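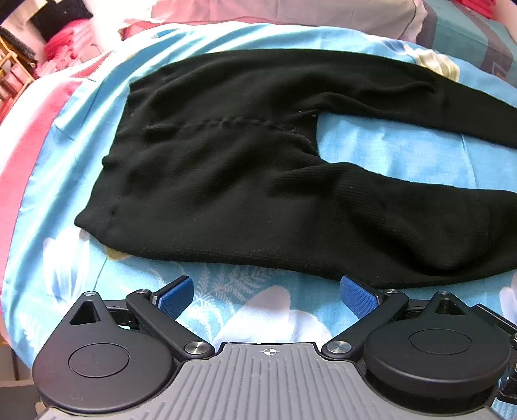

Black knit leggings on a patterned blue sheet, gripper with the textured blue pads fitted.

Sudodine publishes results of hand-held gripper pad comparison

Oct 20, 2021 - FOR IMMEDIATE RELEASE

Sudodine, maker of hand-held and arm-mounted gripping tools, today releases the results of its September comparison of finger pads for clothing and other soft goods. Three pads tried, one tool, ordinary bedrooms. Full results table and the raw logs are free to download from the Sudodine website from this afternoon.

The comparison covered 1283 picks in all. Every one was made by a person holding the tool, with the same two-finger linkage and the same palm camera view, so that only the pads changed. Pads tested were the Sudodine textured pad (blue), the Nendon smooth pad and the Mugo foam-backed pad. Each was fitted new at the start of its run and swapped out after 16 garments.

Why clothes? Customers keep asking. Rigid boxes and bottles are well covered by existing tests, clothes much less so, and dark knitwear comes up again and again in support calls as the thing that goes wrong. Black fabric gives the camera very little to work with. Folds are hard to find, edges are hard to find, and a shiny sheet underneath throws glare back into the lens. All of that was left in. No studio lamps, no plain backdrop.

What was found:

The textured pad did best on knits overall. It took hold of a single layer more often than the other two and let go cleanly when the fingers opened. It was weaker on satin type fabrics, where it tended to bring the sheet up along with the garment.

The Nendon smooth pad was the better choice on slippery bedding and the worst on ribbed knits. Operators had to close harder and often went in a second time.

The Mugo pad sat between the two on most things. It was the most forgiving when the tool came in at a bad angle, but picked up lint faster then either of the others and needed wiping down more often.

Of the 1283 picks, 648 were made on dark garments, which are listed seperately in the table. Sudodine suggests customers working mainly with dark clothing look at those figures first, as the overall scores flatter all three pads.

The edge of a garment proved the hardest place to start. With the fabric lying flat, one finger has to get down near the sheet while the other comes in over the cloth, and a few millimetres makes the difference between one layer and a handful of everything. Seams and hems gave the pads more to hold and are marked in the logs wherever the operator went for one.
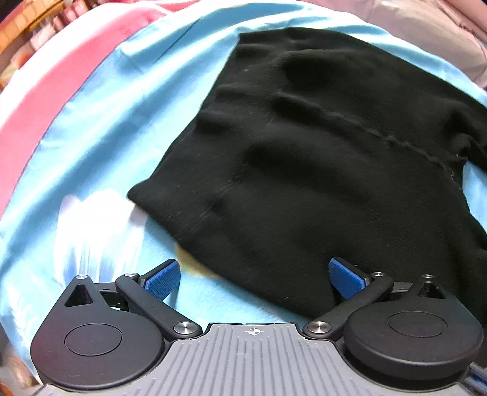

Camera and controller notes

The same wide-angle camera was used all the way through, looking down over the palm plate. The small circle-and-cross mark on the plate was used to check alignment before each run. Straight lines bend a good deal towards the sides of the picture and the logs have not been corrected for this. A correction file is included in the download.

Closing force was set on the Grilutow controller and kept at one level for each garment type. Settings are given in the first sheet of the table. A later round will compare the Grilutow unit with Sudodine's own controller, dates to be confirmed.

Availability

The textured pad is on sale now in pairs, fits all current Sudodine two-finger tools. A first batch of 2000 pairs is in stock. Existing customers can ask for one free pair through their account page while the batch lasts. Pads for the older narrow fingers to follow.

Press contact

Sudodine press desk, via the contact form on the website. Review tools and pad sets availble on request, please say which finger width is needed.

ENDS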